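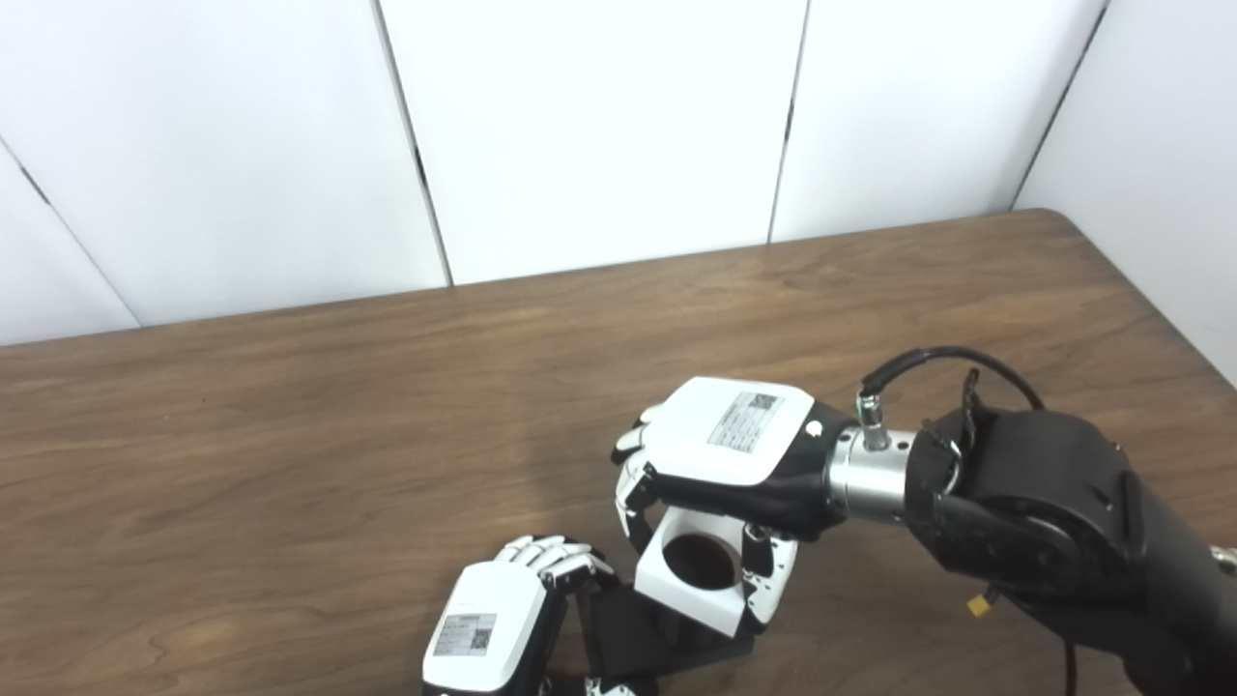
## The table that wanted nothing on it

I bought the table in February, from a shop in Hokness that smells of beeswax and other people's divorces. It is wooden, a sort of medium brown, with a streaky grain that the label called "lively" and my sister called "a bit much". The price was £748. For that I had expected drawers.

What I got was a top and a far corner that curves, as if someone had lost patience with the right angle. I have grown fond of the corner. In my last flat, in Flandness, the table had four points like a ceremonial weapon, and I carried a bruise on one hip for 12 years.

The wall came later. Everyone who buys a table ends up paying for a wall. Mine had been a green that looked restful on the tin and like pond water everywhere else, so in went off-white panels, big smooth ones, with thin dark seams between them. The range is called Arrieta. The fitter spent 2 days on it, most of the second on the place where the wall turns, and asked me more than once whether I was hanging anything up. I said I hadn't decided. He looked at the panels the way people look at a cake they know is going to be cut.

I still haven't decided. A plain wall behind a brown table is a very good thing to look at over toast. The seams give your eye something to do, and by late afternoon the grain warms up nicely and makes even a gas bill look considered.

Keeping it that way is another matter. A table collects. Put down one letter and by supper it has been joined by a bicycle lamp, three pens and a jar of something that needs returning. I tried trays, which only meant that the mess had an address. I tried a box from Clullora, handsome and lidded, and lost my passport in it for around 24 hours.

The method that has stuck is duller. Before bed I clear whatever I've brought to the table that day, wipe with the grain using a barely damp cloth, then go over it again with a dry one. Wax twice a year, thinly. Hot mugs get a coaster, including the mugs of guests who say they never bother at home. I've seen their tables.

My sister came to stay last month and put her handbag down on it, in the middle, where it remained until she left. She says the wall could do with a clock. I have asked the shop in Hokness what they charge for chairs.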